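Testar Fold: a data card for garment folding on a flat table
Version 3, updated 6/11/24

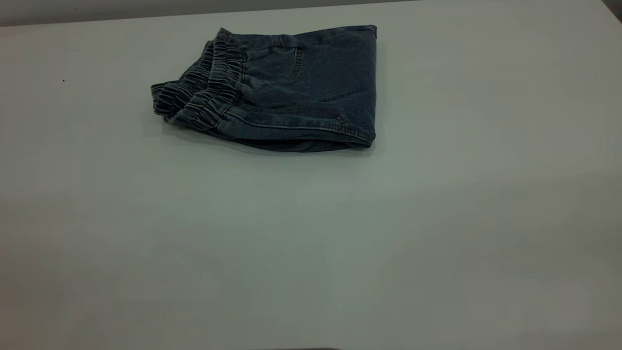
Photo: Turunen / Testar project. Denim shorts with gathered elastic waistband, folded. Reuse permitted with credit.

Summary

Testar Fold is a collection of 2702 recorded attempts at folding everyday clothing with a two-finger gripper. It was put together to answer a narrow question: can a general-purpose arm fold household laundry well enough that a person would put the result in a drawer without touching it again? For T-shirts and hand towels the current answer is often yes. For garments with elastic, thick seams or stiff cloth it is usually no, and those garments make up most of the collection.

Contents

Each record holds one attempt:

video from a fixed camera beside or above the table
joint positions and gripper opening, on the same clock as the video
garment type and fabric class
start state (flat, crumpled or partly folded)
a text instruction, in English
two outcome grades, described under Grading

The garment list has 50 items. Shorts and pants with elastic waistbands are tagged waist_elastic. Denim of any weight is tagged fabric_denim. An item can carry both tags.

Why denim and elastic

Most published folding results use thin knit fabric, which lies down under its own weight. Denim holds a crease where it was bent before and resists a new one. A hem folded over itself makes a thick edge, and the corner next to it may lift off the table. Gathered elastic pulls the waist narrower than the legs, so the outline is not a rectangle and a fold line planned from the corners lands in the wrong place. Stacked layers of gathers also confuse edge detectors, which pick up the shadow between pleats as a garment edge.

Pale tabletops were used for dark garments so that the outer contour could be extracted by simple thresholding. This is a convenience for labeling. Policies trained on these records alone should not be expected to work on a bedspread.

Grading

Two graders scored the end state of each attempt without seeing the motion. Compactness compares the final footprint with the garment laid flat. Neatness is a score from 0 to 3:

0 not folded
1 folded, with a sleeve, leg or waistband outside the main shape
2 folded, edges uneven or a corner raised
3 could be stacked as is

A raised corner caps the score at 2 even when the rest of the fold is clean. Where graders disagreed, both scores are kept. Do not average them before reading the notes field.

Known problems

Lighting varies between sessions and across the table within a session. Small specks and lint on the tabletop were not cleaned out of the video; mask them if your segmentation is sensitive to isolated dark pixels.

The tip of the arm may remain in view after the hand has withdrawn. Use the end_state flag to find the final image, and do not rely on the arm being absent.

Records collected before March use an older gripper calibration. Convert them with the script in tools/ukard before mixing them with later ones.

There are no attempts with wet laundry, inside-out garments or more than one item on the table. Sorting, picking from a basket and stacking are out of scope.

Intended use

Training and evaluation of folding policies, and work on cloth state estimation. The collection does not support claims about complete laundry handling. A good score here covers the last step of the chore, with the garment already within reach.

Loading

The Gakotik reader opens all files in version 3. Version 2 files load with a warning and have no notes field. Splits are made by garment, so no item in the test split occurs in training. Please report the split name with any result, and list waist_elastic separately.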